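Desk swap in the back office, part two: tables and storage

In September I replaced both tables in the back office. The first post covered measuring and disposal. What follows is the furniture that went in, how it is arranged, and what I would order differently.

Small table

The small one is a Hirkau with a light wood-tone top on polished stainless legs. The crossbars run at an angle, so anything stored underneath has to fit between them. I checked three pedestal cabinets against the drawing before buying and only the narrowest cleared. It is white, from Stendico, and cost 396 with delivery. The drawers lock from a single key at the top.

Leveling took longer than assembly. The carpet is laid over an uneven slab, and the feet on the window side needed eight turns more than the others. Recheck after a week, once the pile has compressed. Mine had dropped enough to rock.

What stays on top is equipment that gets used daily: the silver-and-black unit at the left end, the tall clear cylinder of parts behind it, and the small black one on its stand to the right. The cylinder was my one concession to open storage. Clear walls mean I can find a part without tipping everything out, and it takes up very little of the tabletop. 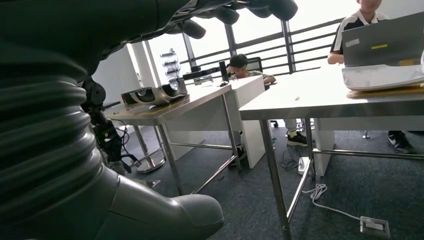 Large table

The large table is white and seats people along one side with room for a laptop and a notebook each. The top came in one piece and had to be turned 90 degrees to get through the door. Height is 737 mm, which matches the small table closely enough that I stopped adjusting.

White shows pen marks. A damp cloth handles most of them, and alcohol handles the rest, but test the edge banding first.

Still to do

Cable trays for both tables. The Sadar clip-on type won't grip the angled crossbars, so I will probably screw a Sial tray to the underside of the small one. Chair casters also need swapping for a softer set. Measurements for the trays go in the next post.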